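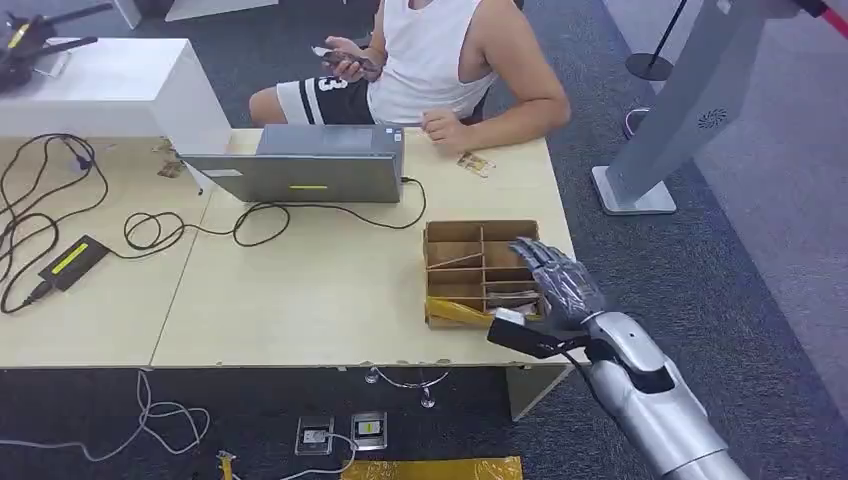
**To:** Britt-Marie Backlund, Engström Fund
**From:** Sverre Hedlund, Treterbridge Youth Basketball
**Period ending:** February 2024

The winter season is going mostly to plan. We have 100 players signed up, which fills every place we had. Ten of them travel in from Ilville on the early bus. Practices run at the Galitz Street gym, and we lost one evening when the heating failed.

## Spending

So far we have spent $901 of the equipment money on balls, two replacement nets and a scoreboard controller. The old controller could not be repaired. Receipts are in the shared folder under "Equipment." Gym rent is billed separately and is paid up.
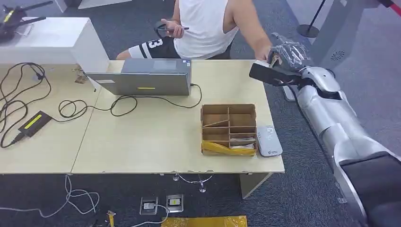 Bus costs are higher than we budgeted. The operator raised its rate after the new year, and we covered the difference from registration fees. If the rate stays where it is, we will need to move a small amount out of the uniform line. I would like your approval before doing that.

## Coaching

Eight coaches are now certified. One more has finished the classroom part and still has to do first aid. The under-12 group has been sharing a coach with the under-14s, and this makes for crowded sessions.

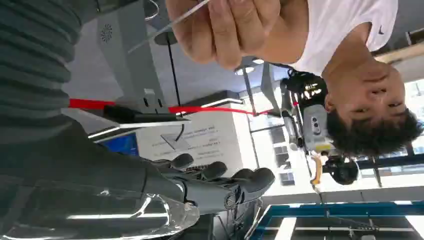
Parents have asked for a later start for the older group. We tried it for two weeks and attendance was better, so the change will stay through the end of the season.

## Still open

- Written agreement with the gym for summer hours
- Second quote for the bus
- Uniform order, waiting on final sizes 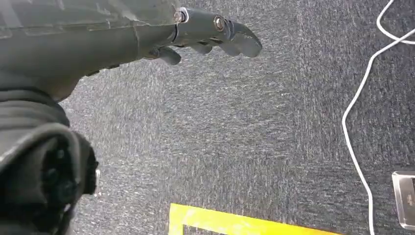 The spring tournament is set for April. Ilville has confirmed two teams. I will send the schedule and the final transport figure with the next report.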